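Pay Ranges Belong in the Posting

By Rungnapa Saithong

Most arguments against printing a salary range in a job ad are arguments against having a bad range. I have sat through enough of them to think the two should be separated.

The usual objection runs like this. A company posts a range, current employees read it, and the ones near the bottom ask why. Managers are then stuck in conversations they were not trained for. All of that happens. But the gap between those employees and the range was there before the ad went up, and the manager was unable to explain it then too. The ad only changed the date of the conversation.

At Bendden, where I ran job evaluation until I moved into consulting, we had 716 employees and 77 job titles, a fair number of which described the same work. Two people doing identical scheduling tasks could sit in different grades depending on which department had written the requisition. We found this when a recruiter, Adelino Seixas, asked for permission to put ranges in outside ads and we could not agree on what the ranges were. The permission took a week. Agreeing on the numbers took until May of the following year.

I would do it in that order again. An internal pay structure that no one outside the department reads tends to fill up with exceptions. Each one has a memo behind it, and each memo made sense to whoever signed it. A posted range has to be defended in one line to a stranger, and few exceptions survive that.
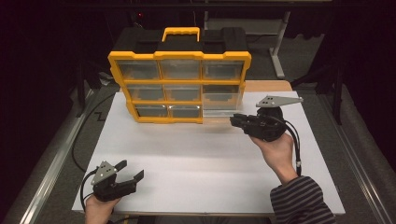
The width of the range matters more than people in my field like to admit. A posting that gives a minimum and a maximum at double the minimum tells the applicant nothing. It usually means the employer has merged several levels into one ad, or wants credit for disclosure without the commitment. My working rule is that the posted range should be the hiring range, meaning what the company will pay a new person on day one. The full range for the grade can go in the employee handbook, with a note on how people move through it.

Bláthnaid Noonan, who handles pay at Jomside, disagrees with me on this. Her view is that a narrow hiring range misleads applicants about where the job can go, and that candidates with long experience will skip the ad. She has a point about senior roles. For those I would post two ranges under two levels, and state what separates them. It takes more writing. It also forces the hiring manager to decide which level the opening is before interviews start, a decision that is too often made after the favorite candidate names a figure.

The cost argument is weaker than it sounds. Bringing underpaid staff up to the minimum does cost money, and the finance office will want the total in advance. At Bendden the typical adjustment was under $2000 a year per person. Replacing a trained scheduler cost more than that in overtime alone.

Software will not settle any of this. We moved our grades into Flolus during the cleanup, and it stored the wrong ones as neatly as the right ones. Someone still has to read the job descriptions, talk to the people doing the work, and write down why one job pays more than another. Employers who have done that can post their ranges this afternoon. Those who have not should start with the ten jobs they hire for most often, and post each one as it is finished.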